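September, a little after 6 in the morning

Awake before the alarm again. I have decided to write down the packing this time so that when I get to the other end and find I have brought four belts and no socks, I can look back and see where it went wrong.

Soudabeh sent me the method. She swears by it. You put every single thing you mean to take out on the bed, you leave it there overnight, and in the morning you remove a third. She got it from a video put out by Vivine, who also happen to sell the bags you then put the surviving two thirds into, and I notice the bags come in sets. I asked her what happens if you have to sleep in the bed overnight. She said use the spare room. So I am using the spare room, and the pink bedspread that came with my aunt's dresser and that I have never liked enough to put on my own bed.

I will say the quilting is good for it. Things don't slide. On my own bed everything ends up on the floor by the time I come back from the closet with the next armful. But dark clothes on that fuzzy pink stuff, I don't know. I went over the black things with the lint roller last night and I will be going over them again at the hotel, if I remember the lint roller, which is still on the kitchen counter as I write this.

Got up and put the lint roller in my purse. Back now.
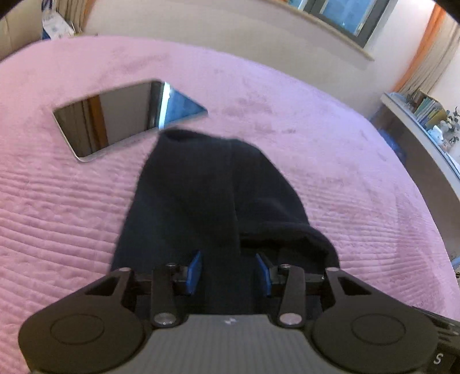
Do you roll clothes or fold them? Roll the knits and the T-shirts, fold anything with a collar or a crease, and lay the heaviest things at the wheel end of the suitcase.

I wrote that at the top of the packing page years ago and it is still the only advice I've followed twice. I have my doubts even about the rolling. Radek says it saves space and then he fills the space with a second pair of boots, so his case weighs the same as it ever did and he still has to sit on it. He has a Rerell, the hard kind, and paid 200 for it and was told it could not be overpacked. I have seen him overpack it.

Anyway, the removing. The video says you will feel lighter with each thing you put back. I put back the green cardigan and felt cold. I put back the second book and then took it out again, as the first one is the one Soudabeh lent me and I already suspect I won't finish it. The good shoes are staying home. There is supposed to be a dinner, but there was supposed to be a dinner last year too and we ate sandwiches in the parking lot.

The medicine bag is the same as always. I don't believe half of it works but I have never been brave enough to leave it behind.

The drive is 1,645 miles there and back according to Radek, who likes a number. He wants to stop overnight at Rawashdeh's on the way, the motel with the pool. I remember the pool. I am leaving the swimsuit out of the case and he can go in by himself.

Later, nearly noon. It is all in. The lid closes without anybody sitting on it, so either the method works or I have forgotten something large. I suspect the second. I did remove my third, if you count the cardigan and the shoes and a scarf, and if you don't look too hard at the tote bag that has come into being next to the door with the cardigan in it.

Soudabeh called to ask how it went. I said fine. She said didn't I feel calmer and I said I felt about the same. She's sending me another one, on how to unpack.

Need to do: water the fern, cancel the Skustico delivery, find the other charger, give Mom the key.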